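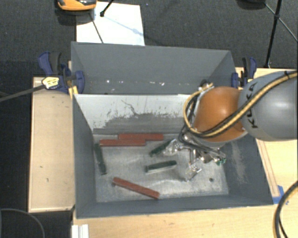
Bin with red and green blocks.

Call for participants: interview study on life after private security contracting

Brutari is looking for people who have worked for private military or security companies outside their home country. The interviews are for a study of how contractors find work, what their contracts promise, and what happens when the contract ends. The study is led by Volker Engelhardt. Ustyna Tkachuk handles scheduling and all contact with participants.

Most writing on this industry deals with the companies and the governments that hire them. We want to hear from the people who did the jobs: site guards, convoy drivers, medics, trainers, dog handlers, interpreters, mechanics, cooks and office staff. You do not need to have carried a weapon, and you do not need prior military service.

Who can take part

You must be 21 or older. You must have completed at least 6 months of paid contract work abroad, in one posting or several. Your last contract must be over. People who are still under contract or who have signed for a new posting should wait until that work is finished.

We have enough former team leaders from maritime security and are not taking more. We are short of women, third-country nationals, and people who were hired through a subcontractor or a local labor agent. If you are in one of these groups, please mention it when you write.

What you will be asked to do

There are 2 interviews, held by phone or video, with a gap of several weeks between them. The first covers recruitment, training, pay, insurance and daily work. The second covers the return home, including medical claims, taxes, licensing and looking for other jobs. Between the two you will get a short form asking for dates and types of contracts. You may skip any question.

Interviews can be done in English, Spanish, Ukrainian or German. If you need another language, ask. An interpreter may be possible but has to be booked ahead.

We will not ask for classified information, client names, locations of current sites or anything covered by an active court case. If you signed a nondisclosure agreement, read it before you apply. We can't give legal advice on what it allows.

Payment

You will receive $35 for each completed interview, paid by bank transfer or gift card. If you stop partway through an interview you will still be paid for it.

Privacy

Recordings are stored under a number, without your name, and are erased once the transcript has been checked. Published quotes will not carry your name, employer or country of posting. You can withdraw until the transcripts are combined for analysis in February.

How to apply

Write to Ustyna Tkachuk through the contact page, reference 2340. Give your first name, your type of work, the years you worked abroad and the best hours to reach you. Do not send contracts, discharge papers or ID documents.

Applications close Sep 23, 2026. Everyone who writes in will get a reply, including people we can't include.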